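Accept all cookies Manage preferences
Share 18 Comments 2

3. Cell Setup and Upkeep

3.1 Layout

The cell is two arms facing each other over a black tabletop, bins in between. We call it Prundia in the logs, same name as the task suite, sorry for the confusion in the earlier draft. Figure 4 gives the layout. Arms sit outside the table edge on both sides. This matters for the homing routine (3.3) and for getting a hex key in behind the shoulder, where the first version of the cell left no room at all.

Rails are aluminum extrusion. Left and right rails are the ones we measure from. The far rail is only a stop for the table and should not be used as a reference, it was moved in June and never squared again. If you copy this cell, square all of them on day one.

The table surface is matte. We tried a gloss sheet from Fodwood first and the depth readings fell apart under the ceiling lights. Changed to black, no more trouble there.

3.2 Bins and bottles

Clear bins throughout. White-cap bottles go in the center bin, green caps at the corners. The color split is for the operator as much as for the policy, it makes a bad reset easy to spot from the chair. Bins are held with double-sided tape, replaced every 300 episodes. We let it go to 400 once and the center bin crept toward the left arm far enough that grasps started clipping the wall. Took most of an afternoon to work out, becuase everyone was looking at the calibration and the calibration was fine.

Caps wear. The gripper pads leave a shine on them and after that the cap slips on the lift. Swap caps before swapping pads, caps are cheaper.

3.3 Homing and calibration

Home the left arm first, then the right. Always this order. Both arms homing together can meet over the center bin if either one was left extended, and the firmware will not stop it.

Procedure, as run each morning:

Power on, wait for both controllers to report. Arms by hand to the rest pose, grippers outboard of the center bin. Home left. Home right. Touch the left gripper tip to the left reference mark, the right one to the right mark. Read the error. Under 2 mm on both sides, carry on. Over, redo the side that failed, not both. Redoing both hides which one drifted.

Drift was worse on the right. Oľga Mikuš traced it to the support frame, where two bolts had backed out under load. Threadlocker fixed it. The left arm has never needed this and we did not apply any, so the two sides are not identical in that respect.

3.4 Cables

Most of our downtime was cables. Not motors, not software. Of 18 logged stoppages over the study period, the larger share came down to a connector working loose near an arm base, usually after somebody leaned in to reset the bottles. We now leave a generous loop at the base before the first tie. A tight bundle looks nicer and pulls on the connector every time the shoulder turns.

Do not tie signal and power together. We did, in the first build, and got dropped packets on the wrist bus that came and went with motor load. Dušan Doležal rerouted the lot on a Sunday and the drops stopped. No shielding added, just distance.

Check list for a suspected cable fault: wiggle at the base, then elbow, then wrist, with the arm powered but torque off. Watch the bus counter. If it jumps, mark the spot with tape before touching anything else, it is suprisingly easy to lose.

3.5 Gripper pads and joint noise

Pads are cut from sheet (Dranell, soft grade) and glued. Clean the old glue off fully, any ridge left behind tilts the bottle in the grasp and the placement error doubles on the far bin. Let the glue sit overnight. Short cures peeled.

A clicking elbow is nearly always the cable guide touching the link cover. File the guide. Opening the joint should be the last thing tried, since it voids the factory zero and means a full recalibration. We opened one, found nothing wrong inside, and lost a day.

Spare parts kept at the cell: pads, caps, two wrist cables, one controller fuse set. A spare gripper was borrowed from the Polák cell and is still listed under their inventory.

Sign up for our newsletter. New papers in your inbox every month.

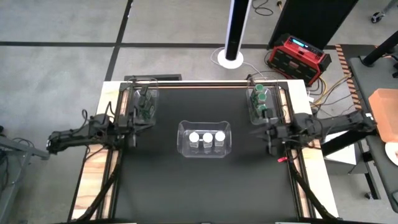

Figure 4. Bimanual bottle cell, both arms over the table, center bin with white-cap bottles, green caps in the corner bins.

3.6 Restart after a stoppage

Torque off before reaching in, both arms, even if only one has faulted. Clear the bottles out by hand and refill the bins from scratch, as half-reset bins gave us mislabeled episodes that had to be thrown away later. Then home as in 3.3. Skip the touch test only if neither arm was bumped, and write down that it was skipped. Episodes recorded between the fault and the next good touch test are flagged in the log and left out of the results in Section 4.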